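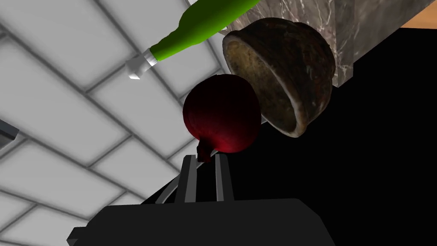 **Category: Recall and petitions**

**Subject:** Re: [sellby-charter] Lavska petition and the redrawn ward line
**Date:** 2025-09-13

Lies Smits wrote:

> I have read the clerk's notice on the Lavska recall petition twice and I still can't tell which rule was applied. The petition needed 125 valid signatures. The notice says it fell short after review and lists the reasons by category, without a count for each. One of the categories is "signer not resident in ward." As far as I can see, those are mostly people on the So side of the old line, who lived in Lavska when they elected the council member and were moved to the So ward in August.
>
> My questions are:
>
> 1. Does the charter say which map applies to a recall petition?
> 2. Can the petitioners add names now, or does the whole thing start over?
> 3. Is the Hanex match report a public record? The clerk's office told me to ask the vendor, and that can't be right.
>
> I have no view on whether the member should be recalled. I would like to know what the rule is before the next one of these comes up.
>
> Lies Smits

I'll take the questions in order. I have worked from the consolidated charter on the town website and the ordinance that adopted the new map. If anyone has a later text, please post the section numbers and I will correct what follows.

> 1. Does the charter say which map applies to a recall petition?

No, at least in so many words. The recall article says a petition must be signed by "qualified electors of the ward from which the member was elected." The clerk has read "the ward" as the ward by that name on the day the petition is filed. On that reading, an address that moved from Lavska to So is out, and a signature attached to it is invalid no matter when the person signed.

The other reading puts the weight on "from which the member was elected." The member was elected from a defined area, by the people in it. That area had a boundary, and the boundary was the old one. On that reading the signers on the So side are still good until the seat is next filled by election.

Both readings are possible on the words alone. I think the second is stronger, for two reasons drawn from the text.

First, the vacancy section. If a member resigns midterm, the charter says the special election is held "within the boundaries in effect at the last general election for that seat." The recall article says a recall election is conducted "in the manner of a special election to fill a vacancy." So the election that follows a successful petition would be held on the old lines. It would be strange for a voter to be qualified to vote in the recall and unqualified to ask for it.

Second, the map ordinance itself. Its closing section says the new wards take effect "for the nomination and election of members at the next general election, and for administrative purposes upon adoption." The clerk's notice relies on the second half of that sentence and treats petition review as an administrative purpose. I can follow the argument. But recall is an elector's right set out in the charter, and an ordinance can't narrow a charter right by calling the checking of it administrative. If the council had wanted that result it would have needed a charter amendment, and that goes to the voters.

Against this, the clerk does have past practice on her side. After the earlier map change, a petition for a ballot measure in Lavska was checked against the new lines and no one objected. I don't give that much weight. A ballot measure petition is governed by a different article, with different wording, and the signatures on it are counted townwide with a minimum from each ward. There was no sitting member whose electorate had to be identified.

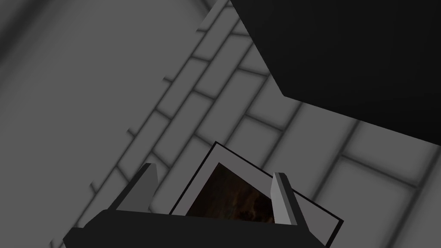

One more point on the first question. The petition form approved by the clerk has a printed line for "ward." Several signers on the So side wrote "Lavska," and I understand some of those entries were struck as false statements instead of being placed in the residency category. The form was approved before the ordinance was adopted. A signer who copied the ward from a voter card was using the only document the town had mailed out. Whatever is decided about the map, those entries belong in the residency category, and the notice should be corrected on that point alone.

> 2. Can the petitioners add names now, or does the whole thing start over?

The charter has a cure period. A petition found insufficient "may be supplemented once" if the supplement is filed within 9 days of the notice. The days are calendar days - the definitions section says so for every period in the charter unless "business days" is used, and it isn't used here.

The period runs from the date the notice was delivered to the person named on the petition as contact, and the date printed on the notice itself has no effect on it. In practice this matters. The notice was posted on the website before it was delivered. Anyone working from the website date will come up with a deadline that is too early. I would still file by the earlier date. There is nothing to gain from testing it.

What can be in a supplement is less clear. The text says "additional signatures." Two kinds of filing have been made under that heading in the past:

- new signatures from people who had not signed before
- fresh signatures from people whose first entry was struck for a defect, such as a missing date or an unreadable address

The second kind was accepted by the previous clerk. I know of no ruling that changed this. A signer whose first entry was struck has, for the purpose of the count, not signed, so a new entry would not be a duplicate. The petitioners should attach a short list matching each fresh entry to the struck one by page and line, so that the reviewer doesn't strike the new one as a duplicate by mistake. This happened with the library levy petition and took a hearing to undo.

What a supplement can't do is fix the map question. If the So side signatures are struck for residency, signing again from the same address changes nothing. The petitioners have to either find enough new names inside the new line or challenge the ruling, and the charter doesn't stop the cure period while a challenge is pending. They should do both at once. A supplement filed under protest doesn't waive the objection as long as the protest is written on the cover sheet. Two sentences are enough.

If the cure period passes with no supplement, the petition is dead and a new one may be started at any time. There is a waiting period after a failed recall *election*, and I have seen people apply it to a failed petition. It doesn't apply.

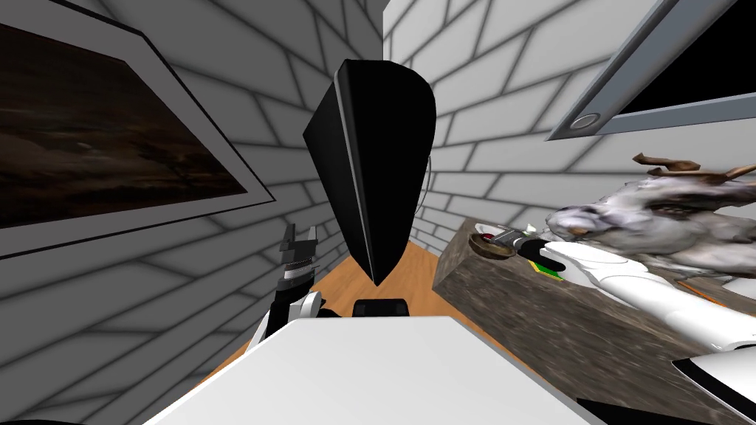 > 3. Is the Hanex match report a public record? The clerk's office told me to ask the vendor, and that can't be right.

It is a public record, with some fields removed. The match report is the output of the software the town uses to compare petition entries with the voter file. It lists each entry by page and line, a result code, and the name of the staff member who accepted or overrode the code. It is made for the town, under contract, in the course of a duty the charter gives to the clerk. Who hosts the server doesn't matter. The contract is posted with the council papers and its data clause says all output belongs to the town.

The fields that may be removed are date of birth, the signature image, and the address of anyone enrolled in the confidential address program. The rest should be released. When you write the request, I suggest the following:

- Ask for "the match report and any override log for the Lavska recall petition." The log is a separate file and won't be produced unless it is named.
- Ask for the table of result codes. Without it the report can't be read.
- Ask for the file in the form it is kept. Otherwise you will get a scan of a printout.
- Address it to the clerk as custodian. If the office sends you to the vendor again, ask for the referral in writing and treat it as a denial, which can be appealed.

The result codes should also answer your point about the missing counts. The notice isn't required to give a number for each category, but the software can't produce its total without one.

On next steps: the charter lets any signer whose entry was struck ask for review by the hearing officer. The request doesn't have to come from the contact person. It has to identify the entry and state the ground. I would expect the hearing officer to take a single request on the map question and apply the result to the rest, although the rules don't require that and each signer who wants to be safe should file.

I haven't looked at whether the state election code says anything about ward changes during a term. It has a section on districts, but I don't know if it reaches charter towns. If someone on the list has checked this for Sellby or for another town with a similar charter, the citation would be useful. Please reply on this thread and keep the subject line so it stays together in the archive.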